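From Gallcombe, the plain-talk law wiki
Jump to: navigation, search
For the tax on abandoned cargo, see Derelict duty.

Larceny by finding is what the law calls it when you come across something another person has lost, you could fairly easily work out who that person is, and you keep it anyway. I've been looking after this article for a while now (Gönül Karakaya started it and wrote most of the history section), and it is still the one that gets me the most mail, usually from people who have just found a wallet.

Contents
1 Basic idea
2 Lost, mislaid and abandoned
3 The Drasine case
4 Time limits
5 Containers and their contents
6 See also

Basic idea

Ordinary theft needs a taking, and the puzzle with found property is that the owner isn't there to be taken from. Older judges went round and round on this! Where they mostly ended up is that an owner who loses a thing still owns it, and still has a kind of possession of it on paper. So the finder who picks it up meaning to keep it, while knowing there's a way to trace the owner, has committed a taking. What counts is your state of mind at the moment you pick it up.[1] If you meant to return it and changed your mind a week later, the old common law often let you off, which I have always found odd. Many modern statutes closed that gap.

Lost, mislaid and abandoned

Lost property is dropped without the owner noticing. Mislaid property was set down on purpose and then forgotten, like an umbrella on a shop counter. Abandoned property has been given up for good, and you can't steal it, though plenty of defendants have tried to stretch the word (a bicycle leaning on a fence is not abandoned, sorry).

The Drasine case

My favorite teaching case is the one Oluf Bech uses in his lectures. A clerk at the Drasine ferry office found an envelope with 54 banknotes in it and a name written on the flap. He told his coworker Ha-rang Bang he would ask around, and then he didn't. The court said the name on the flap settled the matter.[2]

Time limits

Some places let a finder claim the item after it has been handed in and a waiting period has run. In Lestulero it is 60 days for most goods. Please check your own local rules, they vary a lot.

Containers and their contents

Finding a box doesn't mean you have found what is in it, or so one line of cases says. If you buy a used bin or desk and there's something valuable inside that neither side knew of, keeping it can still be larceny once you discover it. Mogens Ingvarsson disagrees with me on how far this goes, see the talk page.

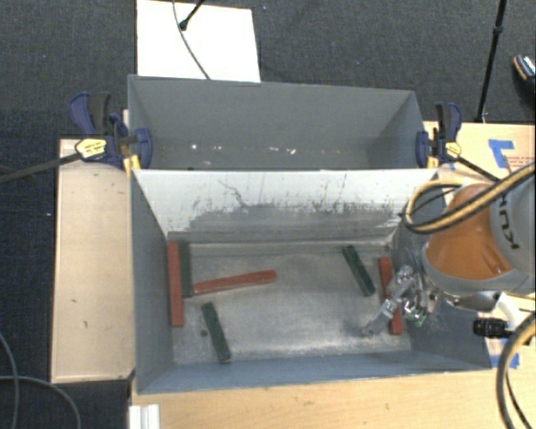
A metal bin with long red and dark green blocks in it.

The seller's words matter here. "Bin and contents" is a very different sale from "bin," and if the contents were included you are usually fine.[3]

See also

Treasure trove
Bailment
Conversion (law)

This page was last modified on March 5, 2022.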